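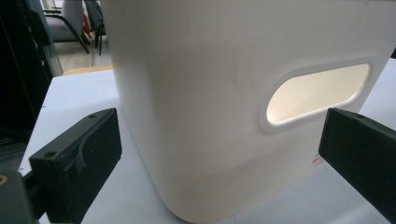

Keeping the small kitchen in order: what works for us

I live in a flat with a kitchen of 5 square metres, and two adults and a teenager must cook in it. During the years I have collected some habits, from my mother-in-law, from neighbours and from my own mistakes. I write them down as they come.

Plastic bins and boxes

Choose a bin with handle holes that are wide enough for all your fingers, and with a smooth edge. I had one with a sharp edge and I carried potatoes in it up three floors only once. White plastic shows every mark, but for me this is good, I see when it needs washing. For stains from carrots or tomato, make a paste of bicarbonate of soda and a little water, leave it for an hour and rub with a soft cloth. Never use the green side of the sponge. It makes small scratches and the next stain goes inside them.

If a bin smells of onion, put a crumpled newspaper in it, close it with a plate or a board and wait until the next day. Concetta Fontana from the second floor puts in used coffee grounds on a saucer. Her way is quicker, but I always knock the saucer over.

Potatoes and onions

Keep them apart. Potatoes want dark and air, so I put them in a paper bag with the top folded once, at the bottom of the cupboard. Onions hang by the window in an old pair of tights, with a knot between each one, and you cut below the knot when you need one. My daughter is ashamed of this when her friends come.

Flour, rice and small moths

We had moths one summer and I threw away everything, even unopened packets. Now new flour goes in the freezer for three days before it goes in the jar. Let it come back to room temperature in its closed packet, otherwise it takes water from the air and makes lumps. Bay leaves in the jar are said to help. I do it, but I cannot promise that it does anything.

Write the month on the jar with a wax pencil. It comes off with a drop of oil. Mine says January on the chickpeas and I should eat them soon.

The drain

Once a week I pour a full kettle down the kitchen sink, in two parts, with washing-up liquid between the two. Please check first what pipes you have. Ours are metal, but for plastic pipes the water should be hot from the tap and not boiling. Fat from the frying pan goes in an empty tin, and when it is hard the tin goes in the rubbish.

Wooden boards and spoons

Half a lemon and coarse salt, rub in circles, rinse, dry standing up. After this a thin coat of food-safe mineral oil. Do not take olive oil, it becomes sticky and smells old after some weeks. I learned this on a good board from my wedding, which Pierina Cirillo gave us, and it needed a lot of sanding afterwards.

Cupboard doors that don't close

Before you buy a new hinge, look at the screws. Usually the hole has become too big. Take out the screw, fill the hole with two toothpicks and wood glue, break them level with the surface, let it dry over night and put the screw back by hand.

A question from a reader

Đức Ngô wrote to ask how I clean the rubber seal of the fridge. Warm water with a little vinegar and an old toothbrush, then dry it well in the folds. If the seal is still hard and has a gap, try to warm it with a hairdryer on the low setting and press it in shape with your fingers. On my old fridge this lasted for two more winters.

Next time I will write about the balcony and the tomato pots.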